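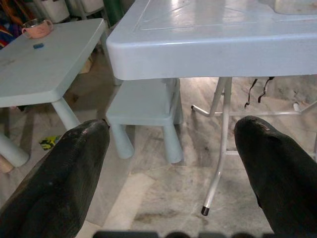

사진 제공: 하린(Harine)

두 팔 로봇 돌봐 주실 분, 한 분 모셔요!

안녕하세요, 하린에서 로봇 정비를 맡고 있는 도아영입니다. 제가 8월부터 엔디어 쪽 일로 옮기게 돼서, 제 자리를 이어받아 주실 분을 찾고 있어요. 솔직히 정이 너무 들어서 아무한테나 넘기고 싶지 않더라고요(웃음).

하는 일부터 말씀드릴게요. 우리 로봇은 팔이 두 개고 양쪽 끝에 그리퍼가 하나씩 달려 있어요. 아침에 출근하면 검은 손가락부터 봅니다. 긁힌 자국이 깊어졌는지, 끝에 먼지가 앉았는지 보고 마른 천으로 닦아요. 손가락 고정 나사는 작업 1000회마다 다시 조이고 정비 노트에 적습니다. 노트가 벌써 417쪽까지 왔는데, 앞부분은 제 글씨가 엉망이라 인수인계 때 같이 읽어 드릴게요!

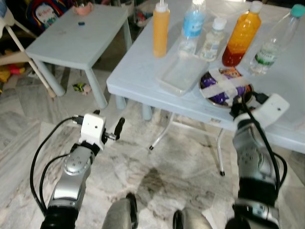 파란 테이블 앞의 두 팔. 손목에서 내려오는 검은 케이블도 매일 살핍니다.

제일 손이 많이 가는 건 역시 케이블이에요. 너무 팽팽하면 손목을 돌릴 때 당기고, 너무 늘어지면 여기저기 걸리거든요. 고리 모양으로 여유를 얼마나 줄지는 며칠 만져 보시면 감이 와요. 영점 맞추기는 처음엔 거의 40분 걸리는데 저도 그랬으니까 걱정 마세요. 교체 부품은 더크포트 창고에 주문하고, 급할 땐 명순임 선배님께 전화하면 됩니다.

작업 장소는 연구실처럼 반듯한 곳이 아니라 살림살이가 있는 공간이에요. 테이블이랑 병, 쟁반 사이에서 팔이 움직이니까 시작 전에 팔이 닿는 범위를 꼭 확인해 주셔야 해요.

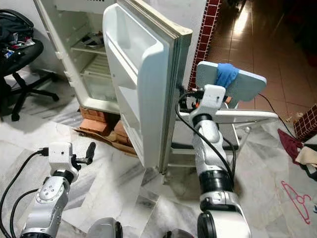

그리고 자리를 옮길 때마다 양팔 높이와 그리퍼 여닫힘을 다시 점검합니다. 이 순서는 마레드 루이스 씨가 만든 점검표에 다 있어요. 영어로 되어 있지만 제가 옆에 한글로 잔뜩 써 놨습니다.

이런 분이면 좋겠어요. 육각 렌치 잡는 게 어색하지 않은 분, 이상한 소리가 나면 일단 멈추고 보는 분. 전공은 안 봅니다. 로봇 경력도 없어도 돼요. 저는 재봉틀 수리하다 왔어요!

근무는 주 4일, 하루 6시간이고 처음 한 달은 저랑 같이 다닙니다. 급여는 면담 때 말씀드릴게요. 마감은 3월 5일이고, 고쳐 본 물건 이야기를 한 쪽 정도 써서 하린 채용 담당 임말순 님 앞으로 보내 주세요. 선풍기든 자전거든 다 좋습니다. 서류 받으면 제가 직접 읽고 연락드릴게요.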